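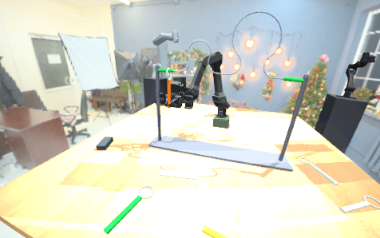
Welcome everybody, and thank you for giving up a warm evening to hear me talk about learning the piano as a grown-up. Let people settle, say hello to the back row, check they can hear me. I started at 50 with no music in the family and a secondhand upright that had to come in through the kitchen window, and I want to talk mostly about that first year, which I remember better than any year since. If you follow the silver wire on the slide from the left-hand post, it dips into a little loop, goes way up into a big round one, and then curls down again on the right, and I'd like you to keep that shape in mind, as my own progress went very much that way (pause, let them look). A good week, a small dip, a wonderful month, and then down I came over a piece I'd thought was finished.

The first lesson

Tell the Vergate story. I turned up at the Vergate Music Rooms with a brand-new binder, all those dividers, and my teacher closed it and asked me to play one note for a while. Just one! Loud, then soft, then softer. I went home a bit insulted, and it took me until July to see how much I'd been given in that half hour. Don't rush this. Last time I hurried to get to the funny part about the parking meter and lost the room.

Ask for hands: who had lessons as a child and quit? Usually plenty. Be kind about it, some of them still feel bad.

How much practice

People always want a figure, so give them mine: 10 minutes, 6 days a week, and the seventh day off with a clear conscience. I tried an hour a day for a stretch and my wrists ached and I started finding reasons to clean the oven. Mention the kitchen timer. Mention that I practice before breakfast, in my robe, with the soft pedal down for the neighbors' sake.

Slow practice next. Play the hard two bars at a speed that feels silly, then go slower than that. Hands separately, then together, then separately again when together goes wrong. Sing the left hand if you can bear the sound of yourself. (Demonstrate at the keyboard if the stand is the right height. Ask beforehand.)

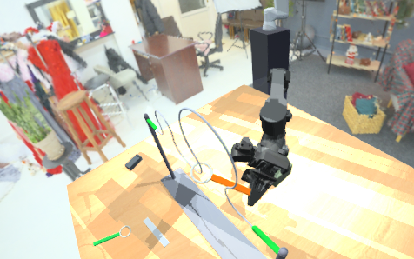
Playing for other people

Niken Hall, the spring recital, 300 chairs and I was sure every one of them was leaning forward. My foot shook so hard on the pedal that I could hear it. I lost my place on the second page, went back to the top of the line, and carried on, and afterward a lady told me she'd liked the repeat. Wait for the laugh, then say that I've been nervous every time since and I still put my name down.

Questions

Expect the one about digital pianos. Say that weighted keys matter more to me than the number of sounds, and try before buying. Sign-up sheets for the Cisneros Street beginners' class are by the door, pens too, and the tea urn goes off at nine.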